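Home News Opinion Local Workshop Letters Subscribe

Opinion / Work and Machines

The squeeze we didn't write down
By Brijesh Kashyap
June

My grandmother kept a notebook beside her sewing machine, and in it she wrote down every needle she broke. She put the cloth, the thread, sometimes the weather (she had theories about the weather), and a word or two of complaint. I thought of that notebook a good deal this spring, after a robot at Clastbridge closed its fingers on my thumb and went on closing them.

I should say right away that the thumb is fine. It was purple for a while and I got a lot of sympathy and a lemon cake out of it, which seems to me a decent rate of exchange. But I have worked in and around rooms like that one for long enough to have opinions, and I'd like to set this one down while the people involved still remember it the same way.

The work itself is gentle stuff. We fold things, smooth things, pick up small objects and put them somewhere else, hour after hour, with a gripper in the hand and a camera on the gripper. The recordings go off to train the arm, and the arm learns to do more or less what our hands did. If you've ever taught a child to butter toast by letting them hang on to your wrist, you've got the idea.
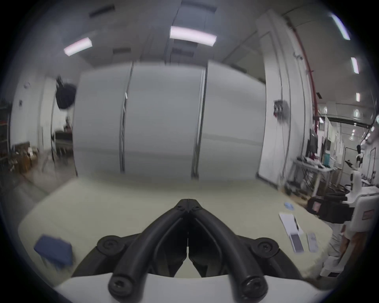 A hand-held gripper above a table at Clastbridge. Pen and paper share the tabletop.

Every recording carries a number alongside the pictures, and that number says how far apart the fingers are. On one of our grippers, which everybody called Doolan after the name somebody had penciled on its box, a small part inside had slipped. The fingers would be shut and the number would say they were still a little open. It wasn't much. You could have slid a coin into the difference, and on a pillow or a balled-up sock you would never have noticed.

The arm noticed, in its fashion. It had learned from Doolan's recordings that to hold a shirt you keep squeezing well past the point where you have the shirt. So it did that. First it was leaving pinch marks in the cotton, and we put that down to cheap cotton. Then it pulled a button off, and I'm sorry to say we laughed. Then I reached in to free a cuff during what I believed was a pause, and you know the rest.

I want to be fair about my own part. I shouldn't have reached in. There is a stop button, it was well within my reach, and I've told other people to press it more times than I could say. A pause in the motion of a machine is no promise of anything, and I knew that the way one knows to floss. If this essay did nothing except get one reader to press the button before reaching for the cuff, I'd be very happy with it.

Still, when we went back through things afterward, what bothered me most had very little to do with thumbs. It was how many of us had felt that something was off. There were nine people taking turns with the grippers, and four of them, asked separately over coffee, said they'd thought Doolan's trigger was mushy. One had taken to swapping it for another gripper whenever she got in early enough. Another had worked out that if you squeezed twice it felt better, and so had squeezed twice in every single recording since, and I suppose the arm learned that as well, bless it. 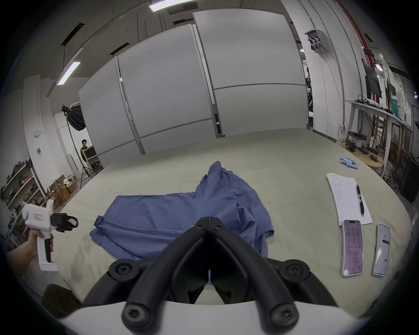

None of them had said a word to anyone who could fix it, and I don't blame them one bit. The form we had for reporting trouble asked whether the device was working. Well, it was working! The fingers opened, the fingers closed, the light came on, the file saved. A mushy trigger is a feeling, and there was no box for a feeling. There was, on the other hand, a target for the day, and taking a gripper out of use to have it looked at meant you'd be behind by lunch.

So my opinion, after all this winding up, is that the person holding the tool should be able to set it down and say "I don't like this one," and have that be enough. No proof and no form with a drop-down menu. You put it on the shelf, you pick up another, and somebody checks the first one against a ruler before it goes out again. I'd have the lost time come off the target without anyone needing to ask.

I've put this to a few people in the trade and had two sorts of answer. The kinder sort is that a good computer check would catch it sooner than any hand would. Maybe so, and I'm all for the check. We have one now, where each gripper is closed on a little metal block at the start of the shift and the number has to agree. It takes less time than finding a clean mug. But the check looks for the fault we already had. The next one will be some other fault, and I would bet my lemon cake that somebody's wrist will know about it first.

The less kind sort of answer is that people will take advantage, and every gripper in the building will end up on the shelf. I spent years at Flirkstead before I came to Clastbridge, on a packing line where any of us could pull a cord and stop the belt, and we heard the same warning there. What I remember is that we hardly ever pulled it and that we all liked knowing where it was.
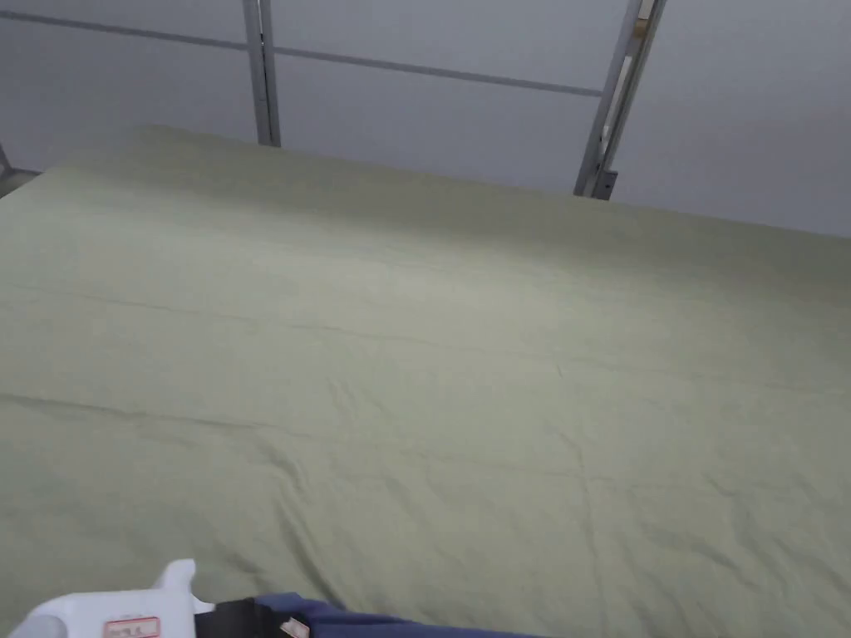

OPINION: WORK AND MACHINES

There's the matter of the recordings, too. We had 2,000 in that batch, and 300 of them were Doolan's. The temptation was to fix the numbers, add the missing bit back in and carry on as though the slip had always been the same size. Some bright people argued for that and they may have been right for all I can prove. I argued for throwing the 300 out, partly on account of the double squeezing, and I lost a bit of popularity over it, seeing that folding is slow work and a fair number of those folds were very nice ones. We threw them out in the end. I did a share of the redoing myself, one-handed to begin with.

What I'd hate to see lost is the story of why they were thrown out. The habit in our business is to delete bad data quietly and show the good run at the demonstration. The folks at Ondon, who use the same kind of arm, had the very same pinch marks the winter before, and they had cleared it up and moved along without mentioning it outside their own walls. I only learned of it when I called to ask about replacement fingertips. We'd have looked at those marks quite differently if we'd heard.

I've started a notebook. It hangs on a string by the charging shelf and anyone may write in it, and so far it contains a broken spring, a loose strap, a long entry about the hum of the lights, and a drawing of my thumb that I consider unflattering. The string is too short and people keep asking me for a longer one. I'll bring one in from home this week.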